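Why Does My Gecko Lick Its Own Eyes?

Hi, I'm Augustina Korletey, and I share my bedroom-turned-office with a crested gecko called Pugh. Pugh is small and bouncy and sleeps all day long. At night he wakes up, climbs the glass, and then (this is the best part!) he sticks out his tongue and licks his own eyeball.

The first time I saw it I laughed so hard I scared him. Then I went and read up on it.

You have eyelids. Every time you blink, your eyelids wipe a little bit of tear water across your eyes and sweep away the dust. Most geckos can't blink. Each eye is covered by a clear, see-through scale, a bit like the glass over a watch. Dust lands on that scale, and the gecko needs some way to get it off. So out comes the tongue, and swish, clean window! 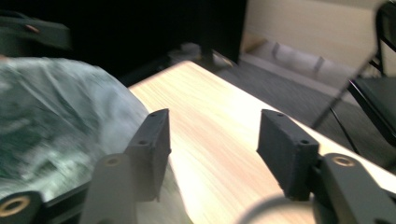

Not every gecko does it, though. Leopard geckos have real eyelids and can close their eyes just like you can. My niece has one named Gorkon, and when he shuts his eyes he looks like a grumpy grandpa having a nap.

Now, what about those sticky feet? People used to think geckos had glue on their toes, or tiny suction cups. Nope! Under each toe are rows and rows of hairs, much too thin for you to see, and the ends of those hairs split into even tinier tips. They get so close to the wall that the wall and the toe pull on each other just a little. One hair hardly pulls at all, but a whole foot full of them can hold up a gecko with no trouble.

To let go, the gecko peels its toes up from the tips, kind of like you'd peel off a sticker. It can do this super fast, step after step, and that's how Pugh gets from the floor of his tank to the lid before I've found my glasses.

One more thing. If you ever meet a crested gecko, please don't grab its tail. It can drop the tail to get away, and a crested gecko's tail never grows back. Let it walk onto your hand by itself, and keep your hand low in case it jumps. Pugh jumps a lot. Last December he landed in my hair and stayed there for 5 minutes, licking his eye.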